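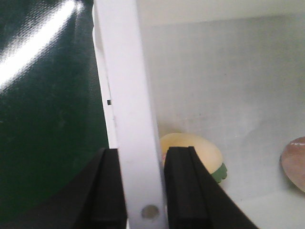
Langer Stab aus weißem Kunststoff, nahezu senkrecht

Maßhaltigkeit beginnt im Lager

Ein Gespräch über Wärmedehnung, Wasseraufnahme und Eigenspannungen in Halbzeugen aus Thermoplast

Elango Thevar leitet die Anwendungstechnik bei Berkano in Lisach. Der Betrieb schneidet Stäbe und Platten aus Polyethylen, Polyamid und Polyoxymethylen zu und liefert sie an Zerspaner. Im vergangenen Geschäftsjahr gingen 141 Reklamationen wegen Maßabweichung ein. In 39 Fällen lag der Fehler laut Thevar beim Zuschnitt. »Der Rest waren Teile, die bei der Auslieferung in der Toleranz lagen und beim Kunden nicht mehr.«

Der häufigste Grund sei die Temperatur. Für Polyethylen setzt er einen Längenausdehnungskoeffizienten von 200 Mikrometern je Meter und Kelvin an. Die Werte in den Datenblättern schwankten je nach Type und Temperaturbereich, für die Abschätzung am Sägetisch genüge diese Zahl. »Wer im Februar einen Stab vom Lkw nimmt und sofort auf Länge sägt, hat ein kaltes Maß. Das rechnet ein Metallbauer falsch um, weil er den Stahlwert im Kopf hat.« Bei Stahl liegt der Koeffizient um mehr als eine Größenordnung niedriger.

Berkano lagert das Material deshalb vor dem Schnitt im temperierten Teil der Halle. Die Liegezeit richtet sich nach dem Querschnitt. Gemessen wird die Oberflächentemperatur, was Thevar nur eingeschränkt gelten lässt: Bei dicken Rundstäben hinkt der Kern nach, und die schlechte Wärmeleitung des Werkstoffs verlängert den Ausgleich erheblich. Eine Kernmessung erfolgt an einem angebohrten Reststück, das mit der Charge eingelagert wird.

Anders liegt der Fall bei Polyamid. Der Werkstoff nimmt Wasser aus der Luft auf und quillt. »Da hilft kein Thermometer«, sagt Thevar. Trocken angelieferte Platten aus PA 6 wachsen im Gebrauch, bis sich ein Gleichgewicht mit der Umgebungsfeuchte einstellt, und bei größeren Wanddicken dauert das Monate. Sein Haus vermerkt auf dem Lieferschein den Zustand, in dem gemessen wurde. Ein Abnehmer in Sullholm, der Führungsleisten fräst, lässt sich das Material inzwischen konditioniert liefern und nimmt die längere Lieferzeit in Kauf. Für enge Passungen empfiehlt Thevar ohnehin POM. Die Wasseraufnahme ist dort gering, die Zerspanbarkeit gut, gegen starke Säuren ist der Werkstoff allerdings nicht beständig.

Den dritten Punkt hält er für den am schlechtesten verstandenen. Extrudierte Halbzeuge kühlen außen schneller ab als innen, dabei bleiben Eigenspannungen zurück. Wird eine Platte einseitig abgefräst, ist das Gleichgewicht gestört und sie verzieht sich. »Der Kunde legt das Teil auf die Messplatte, es kippelt, und er schickt uns ein Foto vom Haarlineal.« Tempern baut die Spannungen ab, sofern langsam genug aufgeheizt und vor allem langsam genug abgekühlt wird. Öfen, die nach Feierabend einfach abgeschaltet werden, seien dafür ungeeignet.

Beim Schruppen rät er zu beidseitigem Abtrag mit gleicher Spantiefe, danach zu einer Ruhezeit ohne Einspannung. Bei kritischen Teilen sieht er 2 Temperzyklen vor, einen am Rohling und einen nach dem Schruppen. Auf die Frage nach den Kosten verweist er auf den Ausschuss, beziffern möchte er beides nicht.

Für die Lagerung nennt er eine Regel, die in Lisach als Aushang an den Regalen hängt: Stäbe liegend, vollflächig oder eng unterstützt, kein direktes Sonnenlicht. Polyethylen kriecht unter Eigengewicht, ein angelehnter Stab ist nach einiger Zeit krumm. »Den richtet man auch nicht mehr«, sagt Thevar. »Jedenfalls nicht so, dass er es bleibt.«

Derzeit erprobt der Betrieb unter dem Namen Rai eine Chargenkarte, auf der Lagertemperatur, Liegezeit und Feuchtezustand eingetragen werden. Offen ist noch, ob die Angaben je Bund oder je Einzelstab geführt werden.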